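Search this forum... Go Advanced search

Glue gun near printed parts, how close is too close??

durora_dave
Quick one before work. Doing the lime green rings for the light string thing (big hole in the middle, small ones in pairs for the ties). Partner reckons I shouldn't have the hot glue gun on the same table as the prints. PLA goes soft round 60 I know that, but its just sitting there. Am I being careless or is she being fussy. Table is timber, no mat, 40 minute sessions usually.
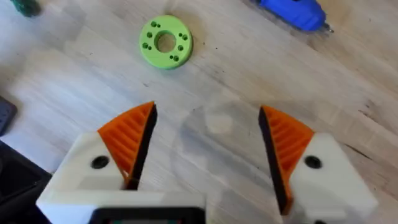 my table, green ring and the blue glue gun

sevim_eren
She's right, sorry. Had one roll onto a print in March and the edge went like chewing gum. Get a stand. Or an old ceramic tile, costs nothing.

Getachew Jemal
Disagree a bit. Nozzle on yours is pointing away from the ring, plenty of gap. The nozzle is the only bit that'll hurt it. I've had mine on the bench for years next to prints, never lost one. What I WOULD worry about is the tabletop. Glue drips on bare timber are a mongrel to get off.

durora_dave
Ha ok so one each. There's a few little dark specks on the wood already but I think thats the grain. Not glue anyway

watora_jen
Why glue at all? If the little holes are in pairs just use cable ties. 100 pack from the hardware shop, the 2.5 mm ones. Did a whole verandah that way, no glue, comes apart when you want to change the colour.

durora_dave
Ties hold the wire, glue is for the centre tube so it doesnt spin. Tried friction fit, too loose. Could reprint with a smaller hole but I've done 103 of the bloody things

sevim_eren
103!!

Getachew Jemal
Wrap of electrical tape round the tube. Done. No heat near anything.

watora_jen
Tape goes gooey in summer. Two part epoxy if its outside. Hot glue lets go in the sun too, so neither of you win that one

Getachew Jemal
Mine's been up on the shed two summers with tape. South side though so fair point.

durora_dave
Its going under the carport, gets arvo sun. Epoxy then I guess. Anyone used the Trisov stuff? Neighbour left me half a tube

sevim_eren
Not that one. Do a test ring first, and sand the inside of the hole a bit, smooth plastic wont grab. Still get a tile for the gun.

durora_dave
Yep will do, gotta run. Will post on the weekend how the test one went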